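Ketchup: fridge or cupboard?
Fendstead Chat > Food and Drink

pladville_pam
Settle a row please. My other half grew up with the ketchup in the cupboard and I grew up with it in the fridge, and after 6 years of marriage it's still moving back and forth every time one of us tidies up. Cold sauce on hot chips is horrible, he says. I say the label tells you to refrigerate after opening and that ought to be the end of it. What does everyone else do?

Dawber
Cupboard, always. It's mostly vinegar and sugar, what's going to happen to it? Every caff in Fendstead leaves it out on the tables all day and I've eaten in most of them.

vutix
Yes but a caff gets through a bottle in 2 days, Dawber! Ours hangs about for months. I left one out last summer and it went a funny brown round the cap and tasted a bit fizzy. Fridge ever since.

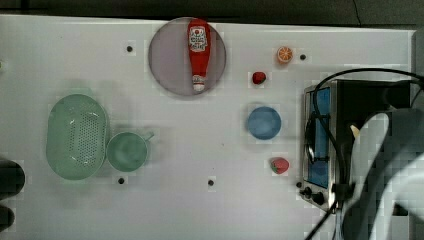 And while I'm at it, store it cap down wherever you keep it, then you don't get that watery dribble first. My mum used to bang the bottom of the glass ones for ages and then half of it landed on your egg.

Dawber
You still get the dribble cap down, you've just got to shake it. Fizzy I'll grant you, I'd have binned that.

Callum Ellwood
Fridge for me, but I get it out when the oven goes on so it's lost the chill by teatime. Brown sauce lives in the cupboard. No idea why, it just does.

pladville_pam
Callum that's so sensible it'll never catch on here. He's now saying mustard should be in the cupboard as well??

vutix
Depends on the mustard. English yes, the grainy stuff no.

Dawber
Wrong way round, surely. Grainy keeps for ever.

pladville_pam
Oh don't, I've got to go and tell him there's a second argument. Buying two bottles on Saturday.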